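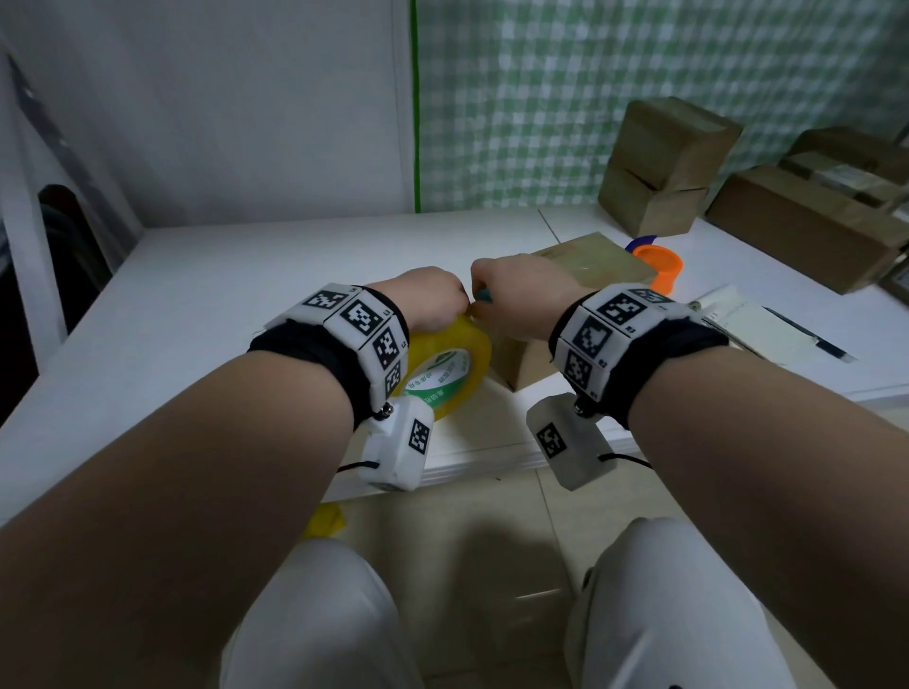
Search tickets... Go

Print this ticket | E-mail this ticket

Ticket 1934 — wrist tracking drops out during the box demo
Product: Nuslow wrist bands, Lavis tracking software
Status: open

Hi Forow support, me again! We've got visitors coming through in February to see how we record packing work for the robot arm, and I'd love for tracking to behave while they're standing there.

The left hand vanishes from the Lavis view for up to 5 seconds at a time. The right one is fine. I've tried this so far:

- Restarted Lavis. Same thing.
- Re-ran the band calibration with 300 samples, then with 1000. The second run was a bit better (or I was just hoping).
- Swapped the USB ports left for right. The dropout stayed on the left.

Then I went through the practice run at the table, and it's worst when I turn my wrists in to hold a box from both sides. 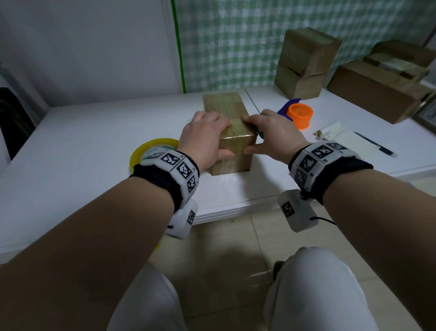
Both hands on the taped box, marker bands on each wrist.

Could it be the room light? It's pretty dim in here — I can bring in a lamp if you think it's worth a shot. Nigam, our other station, runs the same version with no trouble.

Logs are on the ticket. Mornings before 11 are best for a call.

Harsh Solanki

Contact support | Copyright Forow | Back to top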